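Product Review 302: Potgieter Three-Seat Leather Sofa with Tikard Quilted Fabric
Belovdale Furnishings Review
Prepared by Johannes Gumede

The Potgieter is the largest sofa in the current Candberg line and is intended for family rooms, waiting areas and staff lounges. The list price at the time of review was $1,649, with delivery to a ground-floor room included. Cream is the standard color. Darker shades are made to order and carry a longer lead time.

The Tikard fabric was reviewed with the sofa, as many buyers order both together. It is sold by the yard for use over seating and is padded throughout. The stitching is set close enough to keep the filling in place, and the fabric folds without creasing sharply. It should be washed cold and dried flat. The edges are best bound before first use, a job that Tikard leaves to the customer. 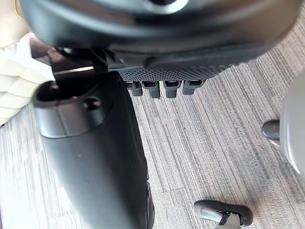
Cream-white quilted padding, stitched in horizontal channels.

Assembly of the sofa is limited to attaching the feet and joining the back to the base. The instructions are clear, but the bolts for the back are reached from underneath and the work calls for two people. Buyers with narrow hallways should measure before ordering. The base ships in a single piece and will not pass through a tight turn.

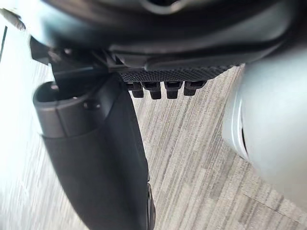 Reading time: 2 minutes

Comfort is good for sitting upright and fair for lying down. The seat is deep, and shorter users may want a pillow behind the back. The cushions are firm at first and ease over the first month of regular use. Reviewers found no noise from the base when changing position.

The leather is smooth and wipes clean with a damp cloth. It does show creases, and light colors make wear easier to see. On the sofa reviewed, the middle cushion has a slightly darker worn area. Regular conditioning is advised for any household or office that expects heavy use. Belts, keys and the buckles of bags should be kept off the seats where possible.

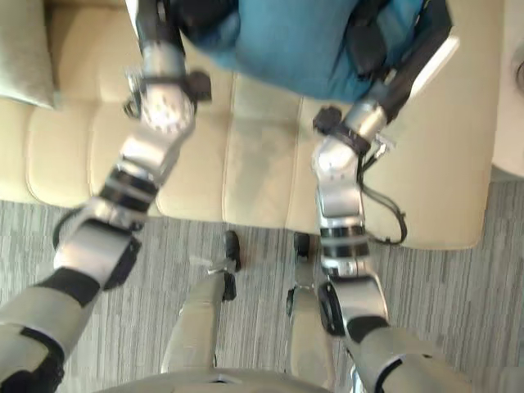
Smooth cream leather across the three seat cushions, with what looks like a teal-blue padded bag at the back of the sofa.

Candberg covers the base for five years and the leather for one. The shorter term is a weakness at this price. Replacement cushion covers may be ordered under part number 323, though they are cut from new hides and an exact color match is not promised.

The Potgieter is recommended for rooms with moderate daily use. Offices with constant foot traffic should request the darker leather. The Tikard fabric is recommended without reservation for buyers who are prepared to finish the edges themselves.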